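Chapter 5
Keeping It Hot, Keeping It Cold: The Insulated Bag and Its Promises

Ask anyone who sells carryout how the food stays hot on the way home and you will be shown a bag with a shiny lining. The lining is supposed to settle the matter. It looks like something from a space program, it crackles when you touch it, and it costs very little to add. Whether it does much for a pound of shellfish is a question the seller would prefer you left alone.

This chapter looks at what happens to cooked food between the pot and the plate, and at the claims made for the packaging in between. Readers who have come straight from Chapter 4 will remember the three ways heat moves: by contact, by moving air, and by radiation. A foil lining deals mostly with the third. At the temperature of a cooked dinner, the third is often a small part of the loss, and a bag with its mouth open gives up warm air all the way home. The foil cannot help with that.

Crayfish make a good test case. They are eaten by the pile, they have a lot of shell for the meat inside, and a loose pile is full of gaps where air can move. A stew in a lidded tub holds its heat far better, bag or no bag. Arnulfo Palomino, who ran the carryout counter at Apaza for many years, used to tell new staff that the bag sold the dinner and the lid kept it warm. I am wary of kitchen sayings, but I have not been able to knock this one down.

Advertising is another matter. A flyer from the bag supplier Renonetti says its lined carrier keeps food "oven fresh for hours." Which food? Starting at what temperature? In a room, or on the back of a bicycle in April? The flyer gives none of this, and a claim without a starting point cannot be checked. The Fludcombe trials, discussed on page 85, at least told us that their bags were closed and their food was at 147 degrees Fahrenheit when the clock started. They did not tell us how full the bags were – a serious gap, as you will see when you try Activity 5.2.

Keep three questions in mind as you read. Was the bag open or shut? How full was it? What was the food sitting in? The Caserby tables on page 211 leave out the last of these, so treat them with care. A smooth curve on a graph is easy to draw and easy to believe.
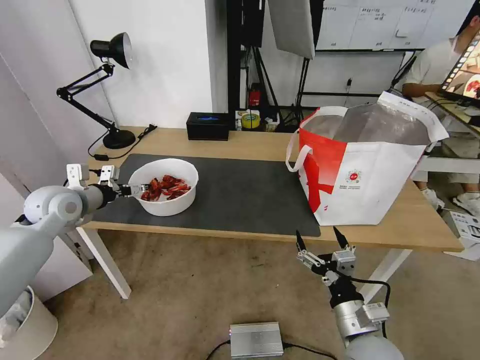
Figure 5.1 Cooked crayfish in an open bowl, with a foil-lined bag standing open on the same table.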